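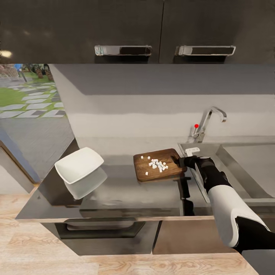 Dark gloss uppers with the chrome bar pulls, computer render.

23 July 2020

Right, gloss lacquer, round whatever-this-is. Silvana wants a finish on the Warard doors that's dark and properly shiny, and I've now spent most of the morning rubbing down sample boards and muttering at them. My arms are like string.

The Jillberg black-brown went on nicely over the grey primer, much nicer than the Arroyo, which had dried with a sort of orange-peel skin all down one side (my fault in part, I had the gun too far back and the door open). I flatted both of them at 800, wiped down, then went up to 3,000 on the Jillberg only, with a drop of washing-up liquid in the water. What a difference! You could do your hair in it. The Arroyo I've put back on the rack until I can face it.

Things to remember for next time. Leave the boards a full 30 hours before touching them, even when they feel hard. I pressed a thumb into the corner of board two at breakfast time and there's still a very good thumbprint in it, sorry Rochelle, I know that was the one you wanted to send. Change the water more often than you think. And do the edges by hand with the soft block, as I went straight through to primer on one arris with the machine in about a second and said a word.

Rochelle Greenberg rang about the Stutell compound. They've stopped doing the small tubs until December, so it's the big one or nothing, and I've said yes to the big one. It keeps if the lid's on. PLEASE put the lid on, whoever you are.

Handles: Silvana is set on bars near the bottom edge of each door. Fine by me, but I want the holes drilled before lacquer this time and plugged with dowel. Last winter's lot chipped round every hole and I'm not touching in another set with a cocktail brush. Long doors are 1,816 and they flex a bit when you carry them flat, so two people, on edge, blankets on the trestles.

Still don't know why board four has gone cloudy. Same tin, same gun, same coat. Damp in the airline, maybe? I drained the trap and got a good splash out of it, so I'll shoot another board after lunch and leave it next to the old one overnight.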